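Naming rights for a club ground: what happens to the old name?

Posted in Sports Clubs and Sponsorship by Imani Mfaume

Our cricket club has played at the Uvevwood ground for 60 years. A kitchen retailer, Ruotsalainen, has offered to sponsor the ground from September and asks that its own name replace ours on all signs, scorecards and the website. The sum is 2883 a year.

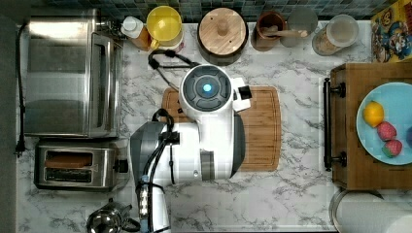
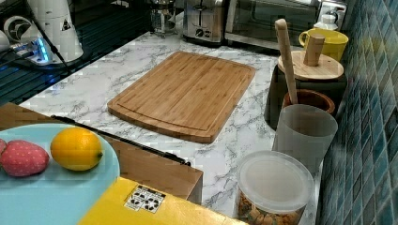
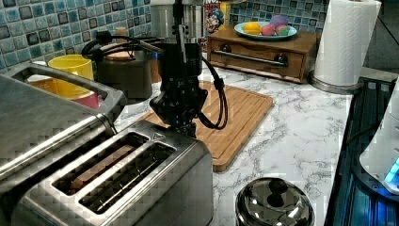

Kitchen worktop views, with chopping board and toaster

Members were asked for their views and 83 replied. Most accept the need for income but object to losing the name. May a club agree to a joint name, and who must give consent? The land is leased from the parish.

Kiprono Mbwambo
The lease should be read before any reply is given to the sponsor. Many leases of recreation land require the landlord's written consent for new signs, and a few restrict the name itself. Planning permission may also be needed for a large board facing a public road.

A joint name is a matter for agreement between the parties. My own club, Prarken, kept the original name first and placed the sponsor's second – this was written into the contract, together with the size of lettering. I would advise a fixed term, a clear end date and a clause stating who pays to remove the signs. Ours did not have the last of these and we were left with 13 boards to take down at our own cost.

Adhiambo Nyamweya
People will go on calling it Uvevwood whatever the sign says. Take the money.

Miroslava Kushnir
I agree with the first reply as regards the lease. The league should also be informed, as fixture lists are normally printed well before the season and some leagues charge for late changes. If the sponsor will not accept a joint name, it may be worth offering the pavilion or the scoreboard instead – Kollisitz did so and the ground name was left alone.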